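Hotel amenity kit

A hotel amenity kit is a set of small personal care items that a hotel gives to guests, usually at no extra charge. Common items include soap, shampoo, a comb, a shower cap and a toothbrush. The items are made for short use and are often wrapped one by one.

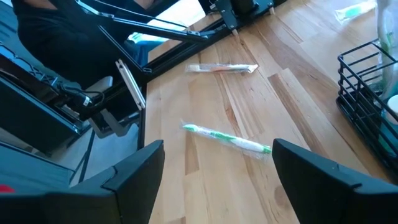
Toothbrushes in clear plastic wrappers

Contents differ by country and by price class. In many Asian hotels a toothbrush is placed in the room, while hotels in the United States more often hand one out at the front desk on request. Razors and sewing kits are also commonly kept at the desk.

Waste

Most kits are thrown away after a stay of one or two nights. Some hotel groups have moved to refillable wall dispensers for soap and shampoo. The Illier chain dropped toothbrushes from its rooms in July and kept them at the desk in 77 of its 207 hotels.

Materials

Handles are usually plastic. Bamboo and other woody materials are sold as substitutes, though the bristles are still mostly nylon.

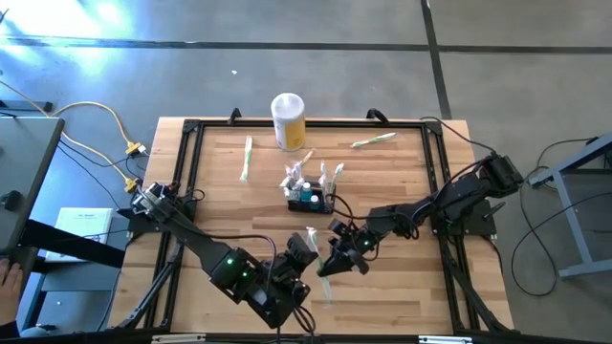

Light wooden tabletop made of strips

See also: Toiletry bag, Travel toothbrush, Hotel housekeeping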